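I've been putting off the closet post for weeks, mostly so I wouldn't have to admit how many T-shirts I own. It was 156. One person! I live in Prekby, where it's sweater weather from September until May, so I really have no excuse.

Anyway, Friday after dinner I finally started.

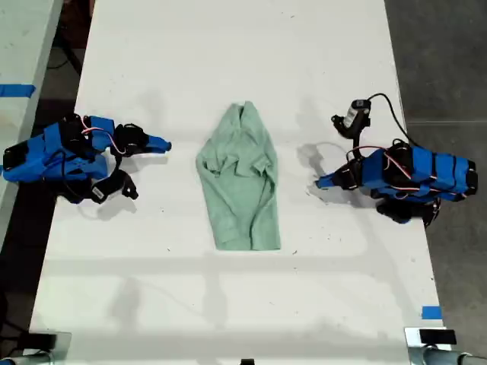
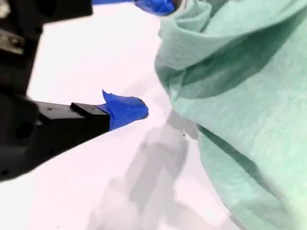

My first mistake was dumping everything on the bed at once. By 10 pm I was tired, grumpy and sleeping on the couch (the pile won). So if you're going to try this, do one drawer, put it back, then do the next. I got through the rest that way and it went so much faster.

The keep pile was easy. The maybe pile was awful. I had shirts from a fun run I didn't finish, a shirt from the old Schmieder bakery that closed, and seven gray ones that I swear were all bought on separate trips when I thought I needed a gray shirt. I kept two of those. Okay, three.

The bakery shirt stays forever. It has a hole under one arm and I don't care.

As for folding, I tried standing everything up on edge like little files, and I love how it looks, but it lasts until I'm late for work and yank one out from the middle. The sweaters went back to plain old stacks. I did buy a set of drawer dividers from Drivau, and they're fine, a bit flimsy, and they slide around unless the drawer is really full (which mine isn't anymore, ha).

Two big bags went to the thrift store on Cuvgate and I only took one thing back out in the parking lot. Next up is the linen closet, where I'm pretty sure there are sheets for a bed I sold two apartments ago. If anybody has a good way to fold a fitted sheet, please tell me in the comments, I've been rolling mine into a ball since college.

216 shares | 7 comments

This site uses cookies. By continuing to browse you agree to our use of cookies. Accept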